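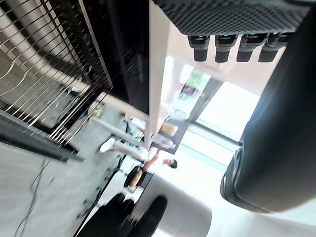 View past the gripper toward the window side of the club's workroom.

KISTMONT, 2024-07-25 - The Kistmont student robotics club has moved its summer project from simulation to hardware and is now working with a wrist camera on the arm. The project, named Sisel, deals with household objects in a kitchen setting. Work on the arm continues through the end of August.

Sisel started in the spring as a planning exercise. Students wrote the task list and the motion sequences first, then ran them in a simulator for 7 weeks. The arm control code is built on Tekleab, a motion library the club maintains itself and shares with two neighboring schools. The gripper mount was designed by the club and machined by Grirero, a local shop that also cut the base plate.

The club has 68 motion sequences on file. Each one consists of an approach, a contact phase and a retreat, and each is stored with its own speed limit. Sequences are checked in the simulator before they are released to the arm. A sequence that exceeds its limit at any joint goes back to the student who wrote it.

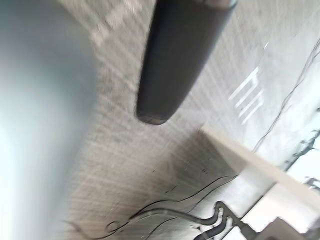
Gripper finger over the carpeted floor, with cables running toward the white platform.

The camera sits close to the fingers, so the view turns and tilts with every wrist movement. Motion blur has been the main technical problem this month. At full travel speed, fine textures smear into lines and the edge detector returns false contours. The students compared two fixes. The first shortens the exposure time, which costs brightness away from the windows. The second slows the wrist during the last part of each approach and discards images taken before that point. The second is now the default setting, and the first remains available as an option in the configuration file.

Bright daylight is a related issue. When a window enters the view, automatic exposure takes a moment to settle, and position estimates made in that interval are unreliable. The current software marks those images and leaves them out of the estimate.

The kitchen tasks take place at a double sink with a roll-up dish rack laid across it.
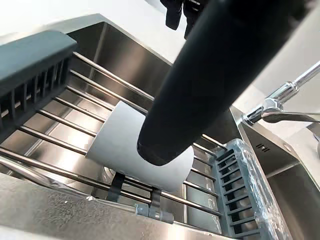 Polished metal is harder for the vision software than matte surfaces. Reflections move when the camera moves, and an early version of the code treated them as object edges. The revised version compares 3 consecutive images and keeps only the edges that stay consistent with the known motion of the wrist. Plain objects with little surface texture are located by outline alone.

Height above the object is set separately for each sequence. The club plans to replace those fixed values with a measured distance in the next software release, scheduled for August. Log format and file naming will stay the same, so existing sequences can be rerun without changes.

The club will publish the Sisel configuration files and a short technical report on its web page after the final session. Students who want to join for the fall term can sign up through the school office. Prior programming experience is not required.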